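Levo sit-stand desk -- Section 5: Putting the top on and first power up

Notes by Tien-fu Mak, Tornden support. Covers the Levo with the standard Turnura control box. If you've got the older Yen box the plugs are a different shape, see section 2 first.

Before you start

Legs and crossbar should be together by now. Bolts finger tight only. If you've already cranked them, back them off half a turn or the top won't line up.

Have handy: the long hex key, a Phillips screwdriver, the bag marked T, a blanket or flattened carton. Second person for the flip. The big top is heavy and awkward.

CAUTION: Don't plug anything into the wall until step 9.

Fitting the top

1. Blanket on the floor. Top goes face down on it. Check for grit first -- one stray screw underneath will scratch right through the finish.

2. Lower the frame onto the top, feet in the air. Control box end goes to the back, where the cable notch is.

3. Line up the brackets with the pilot holes. Start every screw by hand before you tighten any.

4. Tighten corners first, then the middle ones. Snug is enough. No power drill please, it strips the holes and we can't cover that under warranty.

5. Now go back and do up the crossbar bolts properly.

6. Handset screws to the front edge, left or right, your choice. Run its cable along the tray.

7. Flip it. One person each end, lift by the frame and NOT by the top. Set it down on both feet at the same time.

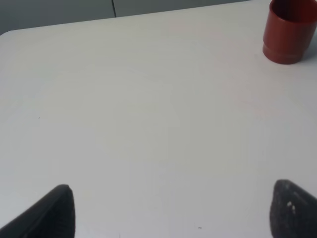

2 min read

Wipe down with a damp cloth before anything goes on it. Mild dish soap is fine for marks. No methylated spirits, no scouring pads. Light colours show coffee rings pretty quickly so get to those early.

Power and reset

8. Leg cables into ports 1 and 2 on the control box. Push till they click. Handset goes in the small port.

9. Plug in at the wall. Display should show three dashes.

10. Hold the down button until the desk hits bottom, lets go a little and stops. Keep holding the whole time. If you let go early just start agian.

11. Display now reads a height. Done.

Note: leave a 5 cm gap behind the desk, more if there's a window sill. Check cables have enough slack at full height, not just sitting height.

Saving a height

Press M, then a number, within 5 seconds. Beep means saved. No beep, try again a bit faster.

If it won't move

Error 397 -- one leg not plugged in properly. Unplug from the wall, reseat both leg cables, redo step 10.

Goes up crooked -- reset as above. Still crooked, check the floor and wind out the levelling feet.

Stops partway -- overloaded or it's bumped something. Limit is 100 kg spread evenly, and that includes monitors, arms and whoevers leaning on it.

CAUTION: Keep kids and pets out from underneath while it's moving. Unplug before doing any work on the frame.

Cable tray and drawer are in section 6.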